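Can a Robot Tidy Your Room Yet?
Machines at Work, Part 4

A chore looks simple because your brain does most of it without telling you. Take one job: clearing a table. You look, you decide what goes where, you reach, you grip, you carry and you let go. A machine has to be given a way to do every one of those steps.

Machines have done some household work for a long time. A washing machine turns a drum, adds water and drains it. It never has to find the socks. A person puts them in and takes them out. Engineers call this a fixed task, and machines are very good at fixed tasks.

Clearing a table is an open task. The objects change from one day to the next, and so do their places. A robot arm needs three things to try it: a way to sense the objects, a program that plans the movement, and a hand. The hand is called a gripper. Many grippers have only 2 fingers, which open and close like tongs.

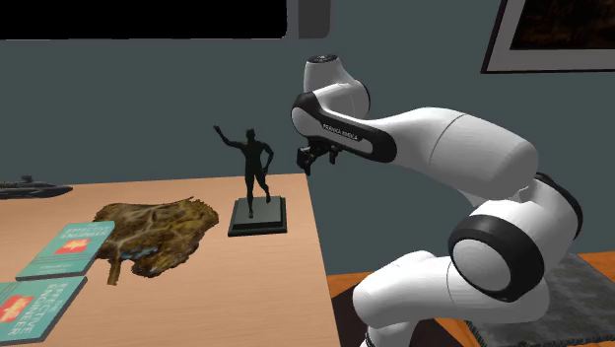
Shape matters a great deal to a gripper. A book lying flat is thin, and its cover may be wider than the fingers can open. The robot may have to pinch it by one edge, or slide it to the side of the table first. A small statue is easier to reach but can tip over. The best place to hold it is often the middle, and a raised arm is a poor handle. A lumpy object is harder again, as the fingers may touch it at only a few points.

Much of this practice happens inside a computer. A program called a simulator draws a room and works out how things in it would fall, slide or bump together. If the robot drops a book in a simulator, nothing is damaged and the test can start over at once. The weak point is that real objects bend, stick and slip in ways the program may get wrong.

At the Bramska workshop in Malville, a test called Tulach asks an arm to move 14 objects from a table to a shelf. A test run ends when an object falls on the floor. The arm does well with boxes. It does badly with anything soft, and a folded napkin stops it on most runs.

Shops and warehouses are a little easier. Shelves stay in one place, packages have labels, and the floor is kept clear. Robots already carry bins and sort parcels in some of these buildings. People still handle the odd shapes and the spills.

So a robot can do parts of a chore. Doing a whole one, in a home it has never seen, is still being worked on.

Words to know
Gripper: the hand of a robot arm.
Simulator: a program that copies how real things move.
Open task: a job that is different each time.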